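Threading a braided belt through jean shorts without it bunching up?
Home Help > Clothes and Laundry
Posted by Flodik, Wednesday

OK so this is going to sound like a dumb thing to need help with. I have denim shorts I wear pretty much every day from May to September, and a brown braided belt that goes with them. Every time I wash the shorts I have to take the belt out and put it back, and every time I end up swearing at it. The weave catches on the loops, the belt twists halfway around, and then I miss one loop at the back and don't find out until I'm out of the house (ask me how I know). The stitching on the loops is still fine but there's a bit of white thread coming loose at the waistband and the edges are getting fuzzy, so I'd like to stop yanking on it.

Is there a trick to it? And do you put the belt in before you wear them, with the shorts laid down, or once they're on?

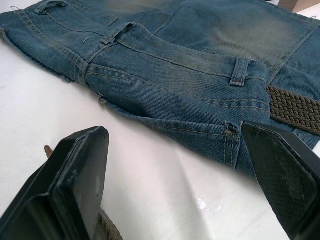 2 replies, sorted by oldest

Bomik
Just put it in while you're wearing them like everybody else lol. Or leave the belt in and wash the whole thing. I've done that with mine 29 times probably and it's fine, the buckle makes a racket in the dryer but whatever.

Dilwyn Price
Please don't wash the belt! Leather goes stiff and can leave brown marks on light denim, and the buckle will chip the drum if you're unlucky. I ruined a pair of cream pants that way, and they were not cheap pants.

I do mine lying down. The shorts, I mean, not me. Clear a bit of table and spread them out flat with the waistband toward you and the legs pointing away. I used to do it on the bed and the mattress just swallows everything, so a hard surface is a big improvement. Smooth the waistband out with your palm first and stand each loop up with a fingertip so there's a gap to aim for.
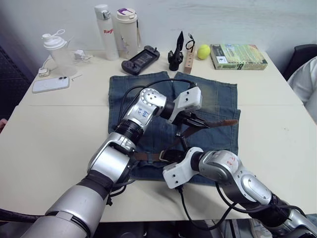 Then start at the fly and go in with the tip, never the buckle end. Push a little belt through, pinch it on the far side of the loop, pull, and move on to the next one. Small bites. If you shove a long length at once, a woven belt squashes up on itself like a shoelace that's lost its end. When the weave snags, back it out half an inch, flatten it between finger and thumb and try again. Pulling harder is how loops get torn off, and I've sewn enough of those back on.

When you get around to the back, flip the shorts over and keep going, and run your thumb along the whole waistband before you finish. That's how you catch the missed loop while you're still at home.

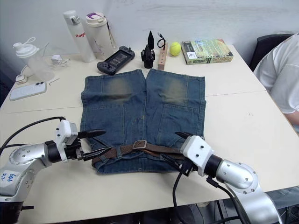 If it still fights you, wrap the tip in a strip of smooth tape (sticky side in on itself at the end, so it doesn't grab the denim) and peel it off afterward. Works great on the really chunky braids. My sister swears by a bit of candle wax on the inside of the loops, but I've never wanted wax on my shorts, so you're on your own there.

And to your other question, I'd always do it before they go on. Hold the waistband with one hand on each side and give it a gentle tug outward, and the belt sort of settles into place.

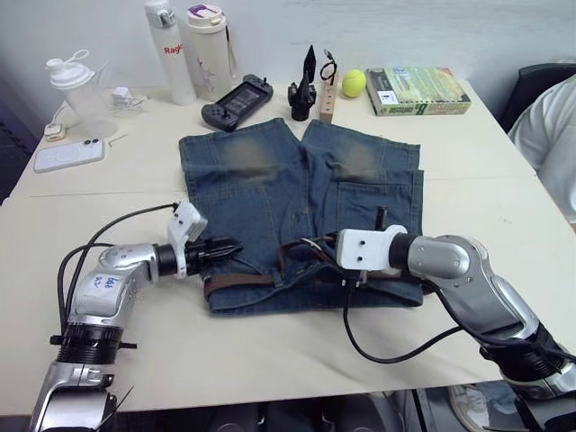

Shorts flat, belt through the loops, a hold on each side of the waistband.

As for that white thread, snip it close with small scissors and leave it alone. Don't pull it! If it's part of the loop stitching you'll undo the lot. The fuzz on the edges is just denim being denim, though if it gets worse a zigzag stitch along there will hold it.

Flodik
Tape on the tip did it, thank you!! Went through every loop first go, and I did check the back one with my thumb. Bomik, I'm keeping my belt out of the dryer, sorry.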